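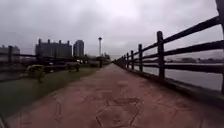
January 24, 2026

Iron oxide wash, batch 3. So pleased with this one! The Draline binder finally behaves if I let the pigment sit overnight in water first (thanks to whoever scribbled that on the bucket lid). No clumps, no skin on top, and it goes through the fine sieve in one pass.

Recipe as mixed: 1069 g water, red oxide to the second mark on the scoop, a pinch of the Bellura black to knock the orange out. Stirred by hand until smooth, then nearly 2000 strokes on the muller for the small sample. My shoulder knows all about it. 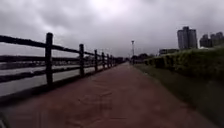 Brushed it onto three scraps of lime plaster and they are all lovely, but the middle one is the keeper. Two coats, the second thinned by half. I keep wanting a red that goes quiet with distance, the way the brick-red of that long path by the post-and-rail fence turns duller and greyer toward the horizon, and a third coat with a bit more black might get me there. Will try it on the big panel.

The 1921 pattern book has a border that would suit this color so well. Traced the corner motif, still need to cut the stencil. The Ongart film is too stiff for the tight curves, so use up the old Plelell sheets first.

To do: label the jars, wash the sieve properly, order more lime putty, check scrap 2 for dusting with a dark cloth.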